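Sistema de marcado de bienes metálicos Prerano
Guía de instalación y uso. Sección 4: Marcado de piezas y alta en el registro

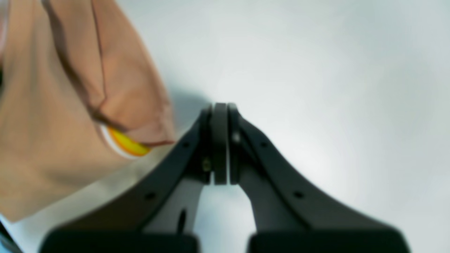 Esta sección explica cómo marcar piezas de bronce, cobre, latón y plomo expuestas al exterior (placas, bajantes, remates de tejado, apliques, tiradores) y cómo darlas de alta en el registro, de modo que puedan identificarse en caso de robo. Antes de empezar debe haber completado la sección 3, «Creación de la cuenta de titular». Sin cuenta activa, los códigos del kit no se vinculan a ninguna dirección.

4.1 Contenido necesario

Para cada sesión de marcado necesita:

- Un kit Prerano de 50 microplacas con su tarjeta de códigos.
- Frasco de adhesivo trazador y pincel aplicador.
- Lámpara ultravioleta de mano (no incluida en el kit básico).
- Alcohol isopropílico y paños que no suelten pelusa.
- Guantes de nitrilo y gafas de protección.
- Teléfono o tableta con acceso al registro.

Compruebe que el número impreso en la tarjeta coincide con el de la etiqueta del frasco. Si no coinciden, no abra el frasco y devuelva el kit completo al distribuidor.

4.2 Preparación de la superficie

1. Elija dos puntos de marcado por pieza: uno accesible y otro oculto. En una placa atornillada, el punto oculto suele ser el canto inferior o el reverso.
2. Limpie cada punto con alcohol isopropílico en un área del tamaño de una moneda. No lije ni cepille la pátina.
3. Deje secar cinco minutos. Con niebla o humedad alta, espere quince.
4. Si la pieza lleva cera o barniz protector, retírelo solo en el punto de marcado.

PRECAUCIÓN: No limpie ni marque piezas catalogadas o incluidas en un inventario de patrimonio sin autorización escrita del organismo competente. Adjunte después la autorización a la ficha de la pieza (véase 4.4).

Nota: el plomo laminado de cubiertas se marca siempre con guantes. Lávese las manos al terminar aunque los haya llevado puestos.

4.3 Aplicación de las microplacas

1. Agite el frasco durante treinta segundos. El adhesivo debe verse uniforme.
2. Aplique una capa fina en el primer punto. Dos pasadas de pincel bastan.
3. Coloque una microplaca con el código hacia fuera y presione diez segundos con el dedo enguantado.
4. Cubra con una segunda capa fina que sobrepase los bordes de la microplaca.
5. Repita los pasos 2 a 4 en el punto oculto. Use la microplaca siguiente de la misma tarjeta.
6. Deje curar dos horas sin tocar. El curado completo tarda un día entero; durante ese tiempo no moje la pieza.
7. Pase la lámpara ultravioleta por los dos puntos. El adhesivo debe brillar en verde amarillento. Si una zona no brilla, aplique otra capa.

PRECAUCIÓN: No mire directamente a la lámpara ultravioleta ni la dirija a los ojos de otras personas.

PRECAUCIÓN: El adhesivo es inflamable antes del curado. No fume ni use soplete o pistola de calor cerca de la zona de trabajo.

Nota: por debajo de cinco grados el adhesivo no cura bien. En zonas frías conviene dejar el marcado de exteriores para mayo o más tarde.

4.4 Alta de la pieza en el registro

1. Abra el registro e inicie sesión con la cuenta de titular.
2. Pulse «Piezas» y después «Añadir».
3. Introduzca el código de la microplaca accesible y, en el campo siguiente, el de la oculta. No los intercambie. El código oculto solo lo ven el titular y los agentes autorizados.
4. Seleccione el material. Si no está seguro de la aleación, elija «Sin determinar».
5. Escriba las medidas en milímetros y el peso, si lo conoce.
6. Suba dos fotografías como mínimo: una de la pieza completa y otra de algún detalle que la distinga, como una inscripción, una soldadura o un golpe. Cada archivo puede ocupar hasta 4.000 kB.
7. Indique la ubicación. Para fincas grandes, utilice el plano por sectores en lugar de la dirección postal.
8. Pulse «Guardar». La ficha queda en estado «Pendiente» hasta que llegue el correo de confirmación.

En el campo «Valor declarado» introduzca el coste de reposición, no el precio del metal al peso. Un conjunto de bajantes de cobre comprado por 2.930 euros, por ejemplo, se declara por esa cantidad aunque el valor como chatarra sea muy inferior. Guarde la factura junto con la tarjeta de códigos, en un lugar distinto del edificio marcado.

4.5 Usuarios adicionales

El titular puede autorizar a otras personas a consultar fichas o a comunicar un robo. Hay dos perfiles:

Consulta. Ve las fichas y las fotografías, sin los códigos ocultos.
Aviso. Ve lo mismo y además puede cambiar el estado de una pieza a «Sustraída».

1. Vaya a «Cuenta» y después a «Personas autorizadas».
2. Escriba nombre y apellidos tal como figuran en el documento de identidad. Ejemplo: Natalina Gatti, perfil Aviso.
3. Envíe la invitación. Caduca a las 48 horas.

Retire el acceso el mismo día en que una persona deje de trabajar en la finca.

4.6 Carteles disuasorios

Coloque un cartel en cada acceso de vehículos y otro a la vista de las piezas marcadas, a una altura de entre metro y medio y dos metros. Los carteles no deben indicar el número de piezas ni los puntos de marcado. No fije carteles con tornillos sobre piedra antigua; utilice el poste Hunia o una brida en la verja.

4.7 Qué hacer si falta una pieza

1. No toque los restos de fijaciones, tornillos cortados ni herramientas abandonadas.
2. Fotografíe el hueco desde la distancia.
3. Llame a la policía y anote el número de diligencias y la hora de la llamada.
4. Cambie el estado de la ficha a «Sustraída» e introduzca ese número. El cambio genera un aviso a los centros de recuperación de metales adheridos.
5. Descargue el informe en PDF y entréguelo con la denuncia. El informe incluye los dos códigos, por lo que no debe enviarse a grupos de vecinos ni publicarse en redes.
6. Comunique el siniestro a su aseguradora dentro del plazo que marque la póliza.

Nota: si la pieza aparece, no cambie el estado a «Recuperada» hasta que la policía se la haya devuelto. El cambio anula el aviso a los centros adheridos.

4.8 Revisión anual

Una vez al año, pase la lámpara por todos los puntos al anochecer y compare el resultado con el listado impreso. Renueve la capa de adhesivo donde el brillo sea débil. Si falta una microplaca, ponga otra y corrija el código en la ficha; el código antiguo queda archivado y no se puede reutilizar.

Cuando queden pocas microplacas, solicite un kit de ampliación desde «Cuenta», apartado «Pedidos». El kit de ampliación se vincula al mismo titular y no requiere repetir la sección 3.

Continúa en la sección 5: Traslado, venta y baja de piezas marcadas.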